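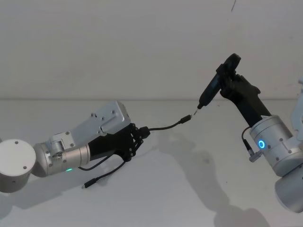
Black USB-C cables all look the same, how do you keep track of which does what?

Posted by Marites Pangilinan

Hi all, hoping someone here has a system, as mine has fallen apart. I've got a drawer with 14 cables in it (yes, I finally tipped them all out) and nearly all of them are thin, black and USB-C on at least one end. Some came with phones, one came with a speaker, a couple I bought at the station when I was desperate. They are not the same! One charges my laptop, one only seems to trickle, and at least one won't move photos off my phone at all, it just charges it and sits there.

I also have two that join end to end, because I wanted to reach the sofa from the only free socket. Is that asking for trouble? The join is a bit loose and if I move, the charging sound goes off again and again. My husband says throw the lot away and buy one good one. I'd rather sort out what I've got, if it can be done without buying a gadget. Any ideas?

Teodoro Ignacio

I was in exactly this mess until July, when I gave up an evening to it, and I've not had to think about it since. You don't need a tester, only something that's fussy about charging (a laptop is ideal) and a phone with a few big videos on it.

Plug each cable into the laptop with the laptop's own charger. If it charges at its usual speed, that's a good one, and it gets a bit of green tape at both ends. Both ends matters, otherwise you'll be holding the plain end every time and following the thing back under the desk. If the laptop moans about a slow charger, no green tape. Then use the same cable between phone and computer. If the phone doesn't show up, try it again with the phone unlocked – I nearly binned two perfectly decent cables before I noticed mine was asking for permission on the screen. Still nothing? Charge only, red tape, and it lives by the bed.

While you've got them out, have a look at the plugs themselves. Hold the plug straight in front of the socket before you push, and let it find its way in. I was terrible for jabbing at it from an angle in the dark, and that's how I ended up with a phone that only charged if I leaned it on a mug. 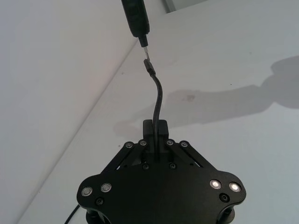 If a plug stops short of going all the way in, don't force it. Switch the device off, shine a torch into the socket and look for fluff. A wooden cocktail stick, used very gently, got a shocking amount out of mine. Nothing metal in there please! And pull on the plug when you take it out, never on the cable. The rubber bit behind the plug is always the first to go on mine.

As for joining two together, I'd stop. USB-C extensions are hit and miss for power, and a loose join that keeps cutting in and out isn't something I'd leave on the sofa with a cushion over it. One longer cable that's rated for your laptop will do the job, so your husband is a little bit right, sorry.

Pejman Dehghan

just buy a white one

Sointu Niskanen

Agree with Teodoro about the tape, although the cheap stuff goes sticky after a while and picks up every crumb in the bag. I switched to little paper tags, the sort you get on jam jars, and I write on them: "laptop", "phone only", "photos ok". It looks a bit daft but my mum can use them without ringing me.

One thing to add: check the printing on the plug or the packaging if you still have it. Some say 60W or 100W, and that saves you testing them. Plenty have nothing printed on them at all, so then it's the laptop test.

For storing them I wind each one into a loose loop, about the size of a saucer, and use a strip of velcro. Don't wrap them tightly round the charger, I killed a lovely long one that way. And any with a wobbly plug or split casing should go to the electricals bin at the tip, not back in the drawer. I know it's tempting. I kept a dead one for almost 2 years.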